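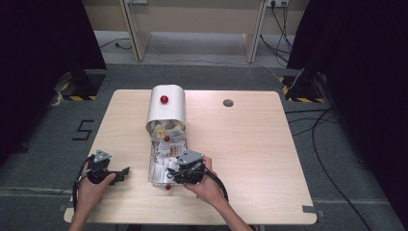

About us

Hello, and thanks for clicking through to the page that hardly gets any visitors (we've seen the numbers, and the page with the opening times beats it every month). I'm the one who started Kanent, I still answer most of the emails, and I've been told to keep this short. I'll do my best.

We're a small packing and unpacking school in Clesdale. People come to us to learn how to wrap things, box things, unbox things and clear up afterwards. If you've ever opened a parcel and spent the next half hour picking bits of paper out of the carpet, you already know why I think this is worth teaching!

How we got going

I used to work in the stockroom of a gift shop. Every December the deliveries came in faster than we could open them, and the back room filled up with crumpled paper. We had paper in the sink. We had paper in the till drawer once. Breakages were bad too, and nearly all of them happened while somebody was rummaging about in the packing to find the thing they wanted.

So I started working out a tidier way of doing it, and then showing the new starters, and then showing the shop next door, who asked whether I'd come in and show their lot as well. That was the beginning of Kanent, though it didn't have a name until I needed one for the invoice. The first proper course had 5 people on it and lasted 90 minutes, and I talked far too fast.

What we teach

The heart of it is a plain table, a tray and some paper. We use long clear trays for most of the sorting work, and I'm very fond of them. You can see what's sitting at the bottom without digging, so your hands stay out of the way until you know where they're going. Crumpled paper goes in one, with all the little scraps that come along with it, and labels and cards get picked out before anything is thrown away. I can't tell you how many labels I've rescued over the years. Small brown ones are the worst, they vanish in among the paper and you don't miss them until somebody wants to send something back.

The introductory course is called Veloso. It covers opening, emptying and sorting, and it ends with everybody clearing their own table. It's aimed at people who've just started in a shop or a stockroom, but we get plenty who are simply moving house and dreading it.

After that there's Britalach, which goes the other way and is all about packing. How much paper to use, how hard to scrunch it (less than you think – it needs some spring left in it), what to do with awkward shapes, and how to pack a box so that whoever opens it isn't cross with you. There's a section on curved pieces, covers and shells and that sort of thing, which people always want to lay flat and which usually do better standing up with paper on the inside as well as the outside.

Our 3 rules

There are only a few things I go on about, and regulars can recite them.

Clear the table first. Start with nothing on it that you don't need for the job.

One tray for scraps, and keep it close. If it's at the far end you'll stop using it after ten minutes and the paper will go on the floor.

Look before you tip. Go through the tray before it goes in the recycling, every single time, even when you're sure.

The room

We like a pale wooden tabletop, as scraps of printed card show up nicely against it, and a round hole in the top for cables is handy if you've got a lamp or a label printer to plug in. I'd only say keep the small stuff away from it. I once spent most of a lunch break fishing for a key.

Grey carpet is another thing I'll defend. It's kind to anything that gets dropped, it's quieter when there are several people working, and you can spot white paper on it from the doorway. It does want hoovering more often than a hard floor, I'll give you that.

Who comes along

All sorts! Shop staff, people from the museum stores, a knitting group who sell at fairs and were losing the will to live over tissue paper. A good few people come on their own and are a bit shy about saying they'd like to be tidier, and they tend to be the ones who send me pictures of their cupboards afterwards. Please keep doing that.

You don't need to bring anything. Sleeves you can push up are a good idea, and tie long hair back if paper fluff bothers you.

Paper, and what becomes of it

We reuse as much as we can. White paper gets flattened and goes round again until it's gone soft, and the yellowish stuff is mostly older and gets used for practice. We saved 400 sheets from the recycling in our first year of keeping count, and then I stopped counting and got on with the teaching. If you've got clean packing paper to get rid of, we'll happily take it off your hands – just drop us a line before you turn up with a carload.

Getting in touch

Email is best, and I try to reply the same day unless I'm teaching. Dates for Veloso and Britalach are on the courses page, and if neither suits you we can come to your place, provided you've got a decent table and somewhere to put the boxes.

Page last updated 25 February 2021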